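Ticket 2459 – Hand quote, Kedton site
Status: open, waiting on supplier
Raised by: Marwa Saber

Bruvivia have quoted for one pair of hands with a delivery time of up to 28 days. The budget line still shows a single hand from last year. Please confirm which we are ordering before I send it to finance.

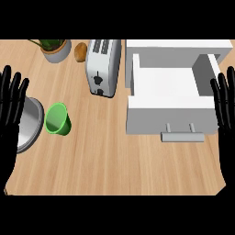
Selma Vlachou replied 14:10
We need the pair. The kitchen tasks are planned for two arms, so change the budget line. Spare fingers are priced separately – ask Dijkstra for a second quote on those.

Marwa Saber replied 15:34
Line changed. Dijkstra emailed. Leaving this open until September.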